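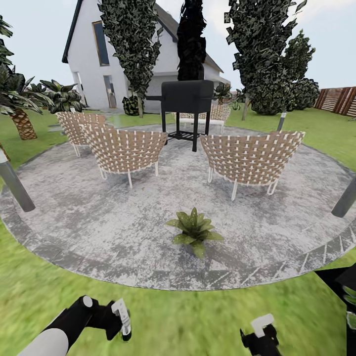
A round patio with a darker edging ring, set into the lawn

How to lay a round patio on a lawn
Posted by Tegan Bright, Sep 27, 2024

Last March I made my first round patio, and I made some mistakes which I will describe so you can avoid them. The work is slow but it is not difficult. Two people are better, mostly for the carrying.

Marking the circle
Put a stake in the centre and tie a string to it. The string must be half the width of the patio, including the edging stones. Walk around with a can of marking paint and keep the string tight. My string was stretching, so my first circle was more like an egg. Use a builder's line.

Digging
Take off the grass and keep it in the shade, you will need pieces later for repairs. Dig deep enough for 100 mm of crushed rock, then 3 cm of sand, then the paving. Give the ground a small fall away from the house. Please check before where your pipes and cables are.

The base
Put the crushed rock in two layers and compact each one. I hired the plate compactor from Bisht for one day. For my patio I needed some 700 kg of rock, and they left it on the driveway, so count also the time for the wheelbarrow.

Laying
Start from the middle and go outwards. Check with the level after every row. The outside pieces must be cut to the curve, and for this wear a mask and glasses, and wet the stone. Then set the edging stones in mortar and leave them alone until the next day.

Joints
Sweep dry jointing sand in all the gaps, tap the paving with a rubber mallet, sweep again. After the first big rain I had to add more.

Pots
Wait with heavy pots until the mortar is hard. A low pot is good because the wind does not turn it over. Put small feet under it so the water can go out.

Filed under: Paving, Lawn, Weekend jobs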